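# Cable coiling

Cable coiling is the habit of winding a cord into loops so it can be stored and pulled out again without a fight. I've been at it since I was 9, when my uncle Kourosh let me pack up after his band, and I still get a bit worked up about it!

The method I'd teach anyone is over-under. You make one ordinary loop, then turn your wrist so the next one goes on backwards, and you keep swapping – the twists cancel each other out. Sound techs swear by it. Sailors were fussing over rope long before any of us, mind you, and they've got far better names for everything.

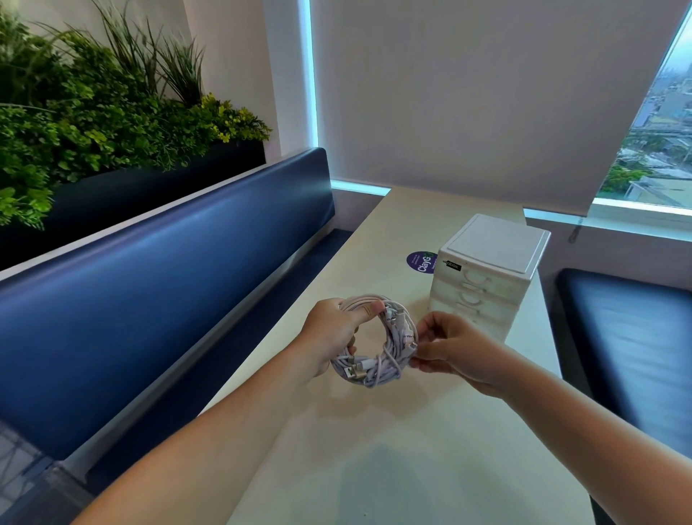
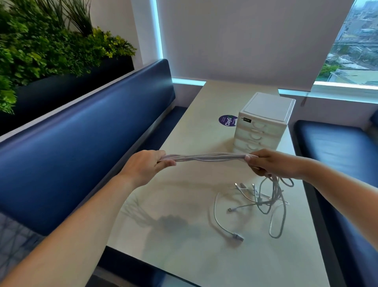 White charging cables, by hand.

The other method is the elbow wrap, palm to elbow and round again, and I'll admit it's quick (my mate Zohreh does it with her garden extension lead and won't hear a word). It puts a twist in every turn, though, and over the years the copper inside cops it.

For ties I like hook-and-loop strips, the sort you get in a roll of 40 from the hardware store. Rubber bands perish. Whatever colour you choose, fix the strip to one end of the cord so it doesn't wander off into the kitchen drawer.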